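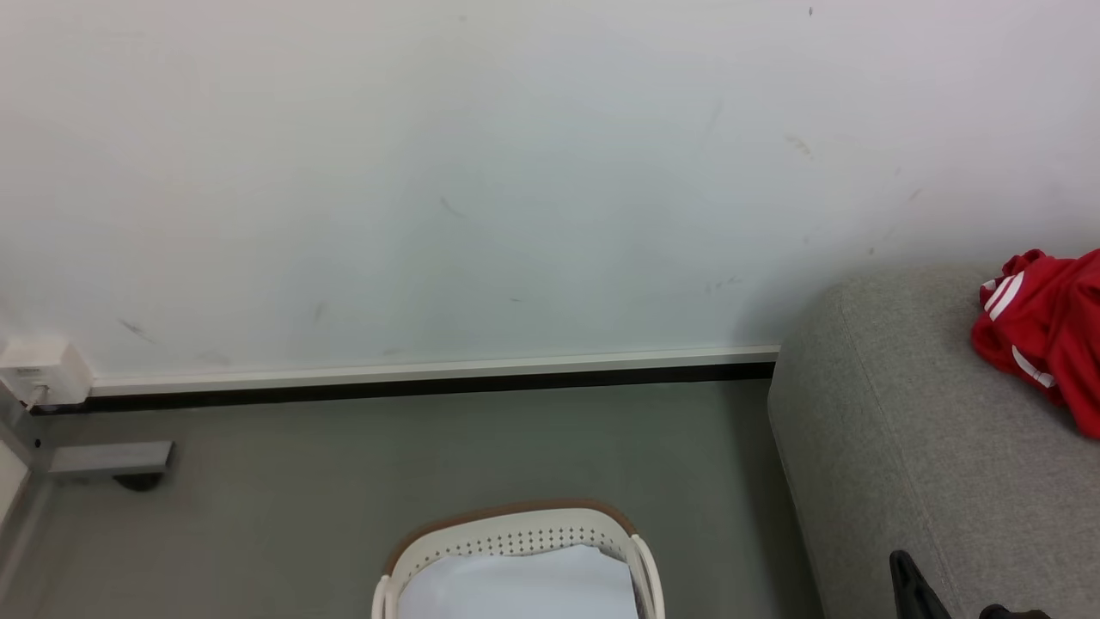 Folen G2 Parallel Gripper Kit
Supplied and supported by Michalski Automation, Horusberg

The Folen G2 is a two-finger end effector kit for mobile manipulators handling clothing, towels and other soft household goods. It is intended for research labs and integrators working on pick-up, transfer and basket loading in furnished rooms. The kit replaces an existing tool at the wrist flange and runs from the arm's 24 V tool supply.

Supplied in the kit
Gripper body with two fingers, dark grey
Wrist camera with bracket and cable
Flange adaptor (specify arm model at time of order)
Calibration card and printed manual

The wrist camera looks out between the fingers, so the target stays in view during the final approach. Grip force and finger opening are set in software. Default values suit knitwear and light cotton.
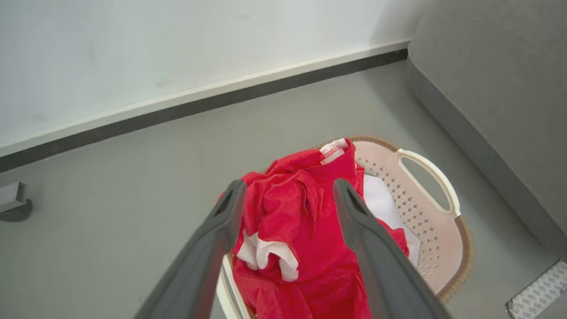
Can the fingers be changed without recalibrating the camera?
The camera bracket is fixed to the gripper body, so a finger change leaves its calibration as it was. Only the fingertip offset has to be re-entered.

Firmware 19 adds a slow-close mode for fabric heaped above a basket rim. It was developed by Igor Kubiak at our Wuseddale workshop and is a free update for all G2 units.

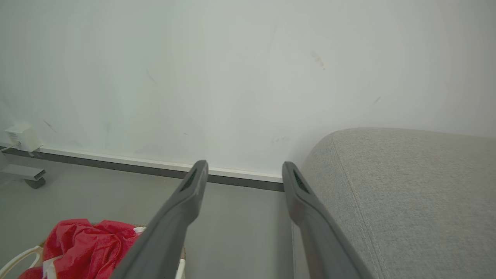 Ordering and service
Part number 1364. Spare fingers are sold in pairs. Inspect fingers and fasteners every 300 operating hours. Service enquiries go to Sizwe Gumede at the Horusberg office.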